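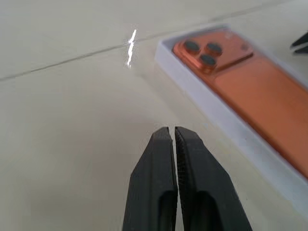
Robots still slow to pack a phone, Lasbridge trial finds

Anyone worried about losing a job on the packing bench to a machine can probably finish their tea first.

Lasbridge, which repairs and resells mobile phones, has published the first results from a trial of robot arms at its Lonon workshop. The job was one most new starters pick up before lunch: take a phone, lay it face down in a shallow tray, leave it straight, go on to the next.

The arms made 3,963 attempts between March and May. The company says they have become "dependable with supervision", a phrase familiar to parents of teenagers. Square up a tray by hand and the arm copes well. Leave it at an angle, as people in a hurry tend to, and the arm may spend a while thinking about it.

Shiny surfaces are another sore point. Glare from the overhead lights upset the software often enough that two of the lamps were switched off in April, to the annoyance of the people working underneath them.

Sandhu, the firm supplying the software, says speed will come with practice. A person on the same bench fills four trays in the time an arm takes over one, and can hold a conversation as well.

Folding the box, adding the charger and finding the end of the sticky tape are not part of the trial. Flallico, a rival reseller, tried the tape three years ago and has not spoken of it much.

Lasbridge is taking on packers for the autumn. Applicants will need two hands and a reasonable eye for a straight line.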